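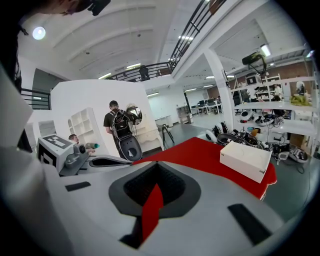
Hand-held grippers in use on the open floor, with shelving for kit on the right.

Frequently asked questions: requesting and budgeting for gripper equipment

These answers apply to all teams at the Usora site who wish to buy, replace or share hand-held grippers and the items that go with them. They replace the guidance issued last October. Teams at Buvell should continue to use their own form.

Who may submit a request?

Any team lead may submit a request. Individual operators should speak to their team lead first. Requests for more than one team should be sent as a single form, with each cost code listed separately.

When is the deadline?

Forms for the coming financial year must reach Rokeya Biswas in Purchasing by 25th February. Late forms are held over to the October review unless the equipment is needed to replace a unit withdrawn on safety grounds.

What does the price of a gripper set include?

The standard Orumine set includes the gripper, one pair of fingers, a data cable and a carry case. It does not include the backpack, batteries, marker stations or stands. These must be entered on the form as separate lines. In the last round, 11 forms were returned to teams for leaving them out.

How many sets should we ask for?

Please base the figure on the number of operators working at the same time, and not on the size of the team. One spare set may be added for every nine in use. Larger allowances need the written agreement of Poul Bach.

Are fingers treated as equipment or as consumables?

Fingers and pads are consumables and are charged to the running budget. They should be ordered in packs of 100 through Ranjbar. A team that expects to need more than one pack a quarter should say so on the form so that a price can be agreed for the year.

Can we use furniture and household items from the shared stock?

Yes. Tables, dressers, shelf units, cloths and boxes may be borrowed for tasks at no charge. The stock list currently holds 122 entries and is kept by Noemí Solís. New furniture will be approved only where nothing suitable is on the list. Items that are cut, drilled or painted are charged to the team at full cost.

Do we need to plan for floor space?

Yes. Each request must state where the equipment will be used and where it will be stored. Storage is the more common difficulty. Shelving on the main floor is allotted by team, and equipment for which there is no shelf space will not be ordered until space has been found. Additional shelving may be included in the same request.

Should cables and chargers be budgeted separately?

Spare cables should be entered under "Accessories". Chargers are supplied centrally. Teams planning a new work area should contact Shahram Kordestani before submitting the form, as extra power points are paid for from the building budget and take longer to arrange than the equipment itself.

May we lease instead of buying?

Leasing is available for projects lasting nine months or less. The lease covers repair of the gripper body but not of fingers, pads or cables. Leased units must be returned in their original cases.

What happens to old units?

Withdrawn units should be labelled and handed to the stores desk. They remain on the team's asset record until a receipt has been issued. Parts may be kept as spares only if this is noted on the receipt.

Who decides, and how are teams informed?

Requests are reviewed by Parisa Mirzaei together with Purchasing. Team leads receive the decision in writing. Where a request is reduced, the letter will state which lines were approved, and a revised form may be submitted once.

Forms and current price lists are available from the Purchasing page.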